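Notebook, survey workshop Komudholm, 2018-07-14
Entry on the split question (town and outer districts)

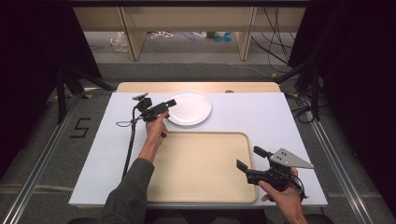 Field notes / Opinion and division

Today I worked through the second part of the answers from Komudholm. The question was the same as before: should the town and the outer districts stay one municipality, or should the districts get their own council. I write this while the reading is fresh, and I ask colleagues to correct me where I put too much of myself into it.

We have 147 returned forms that can be used. I took out 9 more where the same hand filled in two forms, or where the age was missing and the district too. I keep them in the gray folder, and if somebody wants to argue for putting them back, I will listen.

First impression: people in the town and people in the districts do not disagree so much about taxes as I expected. They disagree about who is listened to. On the item "My opinion matters to the council" the district forms go very low, and the town forms are in the middle. On the item about the bus line to Jestska both groups gave almost the same answer, which is that it should run in the evening also. But when the same bus is mentioned inside a question that names the mayor's party, the answers separate again. I have seen this effect in textbooks and I did not think it would be so clear in such a small place.

Problem with question 3. We wrote "Would you accept a separation if it was done fairly?" This is a bad question and it was me who wrote it. Everybody will accept what is fair. Several people wrote in the margin "fair for whom", and they are right. I propose the new wording:

"If the outer districts form their own council, and the school and the water works stay shared, would you support this, oppose this, or have no opinion?"

It is longer, but it names what is shared. I am not sure about the word "oppose". In the Alcaraz round we used "be against", and the older people had less trouble with it. To discuss.

Open comments. I coded more than 20 of them and then stopped, as my categories became mixed. What I have until now:

Tired of the argument. They want any decision, only that it comes soon. This is bigger in the town.

Old injury. The closing of the district office is mentioned again and again, also by persons who must have been children then. I don't know if we should code it as memory or as something learned at home.

Still together. These people write that the two sides need each other, often with family words, "we are like brothers" and similar. I first put them under "against separation", but on the closed question two of them marked support. So the warm words do not tell the vote. I made a separate code for it.

I must be careful with the comparison to national politics. It is tempting to write that the country is the same thing in large, and the newspaper would like this sentence very much. Our forms do not show it. We asked about one municipality, with one water works and one road between, and it should stay like this in the report. If the introduction wants to say something wider, then please with a source, and not with our table behind it.

About the Sokel software: the weighting by age works now. The weighting by district does not, it still reads Jestska as part of the town. I changed the district list by hand and saved it under a new name, the old one is not touched. Please do not run the cross tables from the old list.

To do:
- second person codes the same open comments without looking at my codes
- decide "oppose" or "be against"
- test the new question 3 with a few people outside the office
- write to Komudholm town hall and ask for the turnout per polling place, last election and the one before
- September round: check if the school holidays are over in the districts before we send the forms

One more remark for the next print. The party question comes before the bus question in the present form. I would like half of the forms with the order reversed. It costs a second print setup and I have not asked the price yet.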